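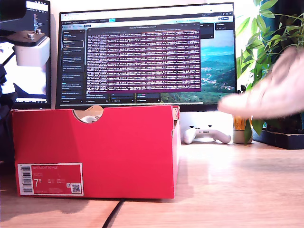
Gripper over the desk at Niskanen, with an open shoebox in front of the monitors.

Wanted: people who don't believe gripper claims

Jeleo says its Nirkell gripper handles everyday packaging better than the older Eka. We have read the brochure. We'd like to see it happen, and we need five testers for a side-by-side trial in June.

You would run each gripper through 51 attempts on cardboard boxes, shoes and small desk items, and write down every drop, crush and near miss. Same arm, same controller, same lighting for both. No "best of three." A session takes 24 minutes per gripper, plus setup.

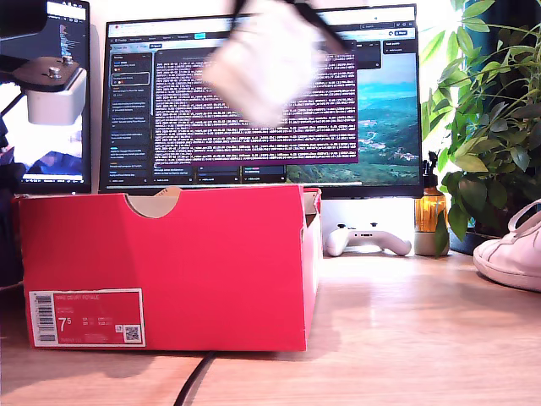 Mali Mostyn doubts the plan: a box that sits still on a desk will flatter any gripper, and fifty-odd tries won't separate two decent ones. Fair enough. Testers will vote on how to move the objects between tries, and we'll publish the raw counts either way.

No robotics background needed. Patience is, and so is clear handwriting. Neither maker is paying for this. We pay $61 per session, Saturday mornings only. Apply at the Niskanen front desk and tell us about a product test you didn't trust.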